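Etden-kitchen, data card

Sim only. 800 episodes, wrist view, 18 held out for eval. Question we care about: does a policy trained on tilted views still find the pan when half the view is cabinet and applience? Method is random roll on the wrist cam at reset, nothing else changed. Fixed-roll baseline is in the Flevdale folder.

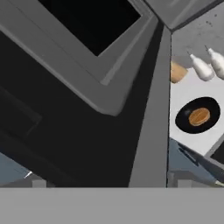
Wrist view, tilted. Pan and pancake on the counter, gripper along the bottom.

Result so far: better on pan, flat on bottles. 11 seeds. Numbers not final, dont cite yet.

Known issues: action logs clipped in early runs, use the v2 split. Questions to Macarena Zúñiga.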